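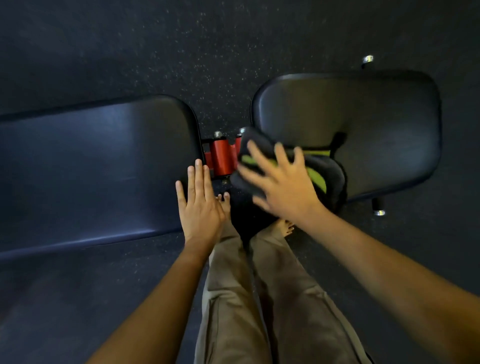
Efthymia Spanos a demandé, dès la première réunion, pourquoi une consigne de captation devrait tenir en deux pages si l'opérateur ne peut en retenir qu'une. Sa remarque figure toujours en tête de notre référentiel, dont la version en vigueur est celle du dimanche 2 mars 2025.

Qui sommes-nous

Vakbridge rédige et contrôle des règles de bonne pratique pour l'enregistrement de gestes manuels destinés à l'apprentissage des robots. La société intervient en amont de l'intégration, sur le protocole, et en aval, sur la recevabilité des séquences. Elle ne fabrique ni bras ni préhenseur.

Le référentiel Toft

Toft comprend 136 exigences, réparties entre le poste, l'opérateur, l'objet manipulé et la séquence. Principales dispositions applicables en salle de sport :

Les deux mains restent dans le champ pendant toute la manipulation.
Le banc est posé sur un sol mat, articulation dégagée.
Les objets souples (housses, gants, protections) sont traités comme une classe distincte des objets rigides.
Le flou de mouvement est admis sur les mains et l'objet tenu. Il est relevé à l'annotation.
Aucun visage de tiers n'est conservé.
Toute interruption donne lieu à une nouvelle séquence. Le raccord est interdit.

Contrôle et traçabilité

Chaque lot compte 100 séquences, relues par deux contrôleurs travaillant séparément. En cas de désaccord, la séquence est écartée et le motif consigné dans Anasau, notre registre interne. Le registre distingue 311 motifs de rejet ; la liste est révisée chaque année en novembre.

Domaine d'application

Toft ne se substitue pas à l'analyse de risques de la machine, qui demeure à la charge de l'intégrateur. Le module Venditz, consacré aux cellules collaboratives, fait l'objet d'un document séparé, communiqué sur demande écrite.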